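Unit 7: Can a machine do our chores yet?

Reading before class: the Gumik handout, first half only. Bring your notes from Wednesday.

Last week we made a list of chores that sound simple: emptying a bin, sorting cups, putting small parts where the next worker needs them. For a person it is one job. For a machine we must cut it into steps, and each step can fail alone. Today we study one chore, moving pieces from a round container to a square bin. On a shop floor it is called bin picking, and at home we would just call it tidying up.

Please remember the three terms - reach, grasp, release. We will use them in the exercise.

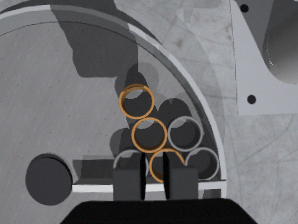

Simulated work cell, close view and two wider views. 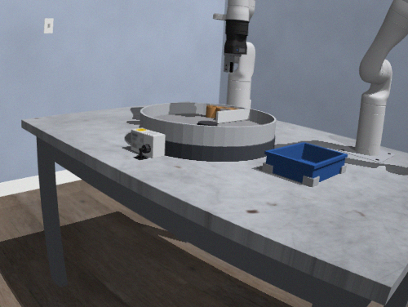
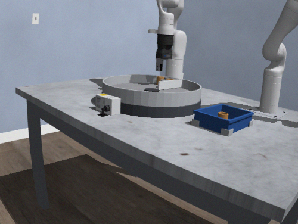 Robel Tufa objected when we discussed this task that a simulator is too kind, and that he would believe in the robot only after it had cleared a real kitchen table with 20 different things on it. I think the objection is fair. A simulator lets us repeat a grasp 436 times without breaking a cup, but friction and soft materials are still modeled poorly.

Exercise (work in groups of 2)
Choose one chore from your home. Write its steps, and mark every step where a person uses touch more than sight. Then decide which step you would give to a machine first.

Hand in one page. The Clomateo text is optional.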